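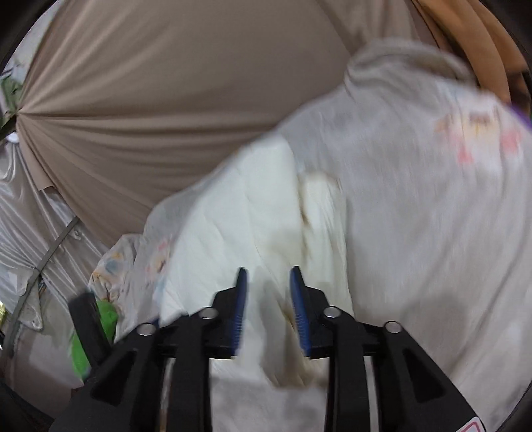

Getting your first pump track lap without pedalling

I rode the Clorcombe track for a whole winter before anyone told me I was working far too hard, so let me save you the bother! Drop your saddle, bring your cranks level and stand up nice and loose, with one finger on the brake.

Step 1. Roll in slowly and press down through your feet on the back of each roller. On the way up, go light and let the bike come towards you.

Step 2. Look at the berm well before you reach it – your front wheel tends to follow your eyes – and lean the bike more than your body.

Step 3. Try for 7 rollers in a row with your feet still. If you stall, have a breather and go again from the start hill.

Kamonchanok Boonyarit taught me to breathe out on every push, and I still do it (rather loudly, I'm told).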